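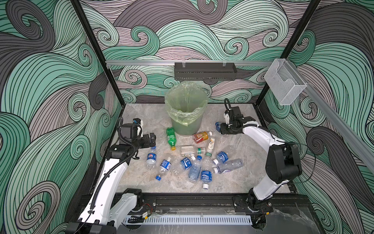 초록색 비닐봉투를 씌운 수거통과 바닥에 흩어진 음료 페트병.

트림사이드(Trimside)에서 용기 회수를 맡고 있는 마티스 텍시에(Mathis Texier)는 인터뷰 내내 규격 이야기부터 꺼냈다. 첫 화제는 봉투였다. "봉투는 테두리 바깥으로 접어 내려야 합니다. 접힌 폭이 모자라면 병 무게에 끌려 안으로 말려 들어갑니다." 그가 쓰는 봉투는 브라투(Bratu)의 반투명 제품이다. 내용물을 열지 않고 확인할 수 있다는 점이 선정 기준이었다고 한다.

병의 상태에 대해서는 기준이 더 까다롭다. 라벨이 붙은 것과 없는 것, 찌그러진 것과 원형 그대로인 것이 한데 들어오면 부피 계산이 어긋난다. 텍시에는 "같은 통이라도 찌그러진 병의 비율에 따라 수용량이 달라진다"며 "8월 집계에서 회수량은 1739개였는데, 그중 755개가 압착되지 않은 상태였다"고 설명했다. 뚜껑은 닫은 채로 받는다. 잔액이 새면 봉투 바닥부터 오염되고, 이후 선별 단계에서 세척 시간이 늘어난다.
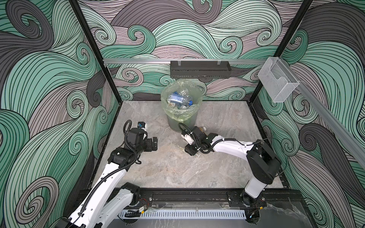
봉투 교체 시점은 누가 정합니까?
현장 담당자가 정합니다. 병이 테두리 높이에 닿으면 교체하고, 위에서 눌러 담는 것은 금지하고 있습니다.

텍시에는 병을 통에 넣는 방향은 따로 지정하지 않는다고 했다. 헤카치(Hekach) 방식처럼 세워 담으면 빈 공간은 줄지만 작업 시간이 길어진다. "한 통에 거의 10분이 더 듭니다. 저희 물량에서는 맞지 않는 방식입니다." 라벨 제거도 수거 단계에서는 하지 않는다. 선별을 맡은 위르칸스(Wirkance)가 일괄로 처리하며, 인계 전에 확인하는 항목은 봉투의 파손 여부와 이물질 혼입 두 가지다. 유리병과 캔은 별도 통으로 보낸다.

다음 점검 항목은 수거통의 지름이라고 한다. 현재 쓰는 원형 통에 맞춰 봉투 둘레를 다시 재고 있으며, 결과에 따라 발주 규격이 바뀔 수 있다.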